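Can a robot pick up after my kids yet?
05/09/2021

I have stepped on enough toy bricks in my own hallway to have strong feelings about this subject. So when people ask me which chore I'd hand over to a machine first, I don't say dishes and I don't say laundry. I say the floor of the kids' room, every night, at bedtime, forever.

And bricks ought to be easy, right? They're hard, they hold their shape, they come in nice bright colors. Nobody cares if you fold them wrong. You pick one up, you put it in the bin, you do it again until you can see the rug. My three-year-old can do it (she won't, but she can). 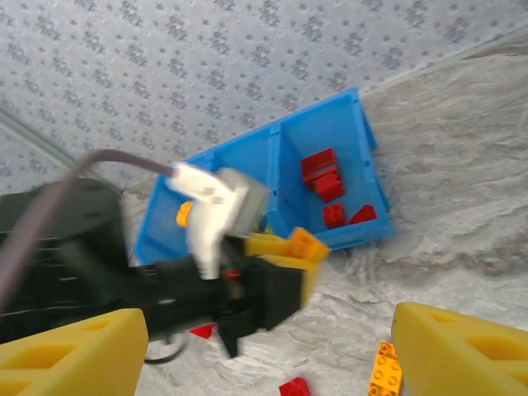
Photo: Ifor Harries

Look at how close everything gets once you're down at bin level, though. There are red bricks in the bin and more bricks on the floor, and one of the floor ones is half tucked under the black arm. I'd just reach around and grab it. I wouldn't even know I'd done anything clever! A machine has to work out that the brick is there at all, then get a grip on it without shoving it farther away or whacking the bin on the way over.

Then there's the shape problem. A square brick is one thing, but that red one with the slope gives you a slanted side to hang on to. And a few of the red pieces are stuck together, so is that one thing to pick up or several? In my house we throw the whole clump in and call it done. My son would like it noted that some clumps are spaceships and must never be touched.

I did a very unscientific test at home, by the way. I dumped 80 bricks on the kitchen table and cleaned them up using only a pair of salad tongs in my left hand. I gave up after 3 minutes and ate a sandwich. Flat plates are the worst, they just skate away from you.
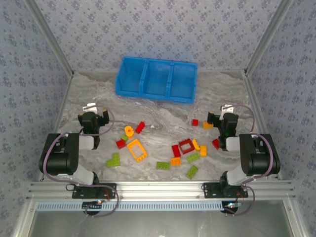 Ifor Harries thinks I'm picking on the wrong part of the job. Grabbing is coming along fine, he says, and what he wants to see is a machine that knows when it's finished, with the stray one behind the door found and the blanket lifted up to check.

I can't really argue with that. Still, two arms and a bin with three compartments would be a better setup than I've got at bedtime. I'd put red in one, green in the next, and the odd stuff (arches, window frames, whatever that round yellow one is) in the last. Would it stay sorted past breakfast? Not in this house.

So my answer for now is no, not for my floor, and I'm keeping my thick slippers. If one ever does come up for sale that can handle a hallway at night, with the lights off and a cat in the way, I'll clear a shelf for it. Next time I want to get into socks, which I suspect are a whole lot harder.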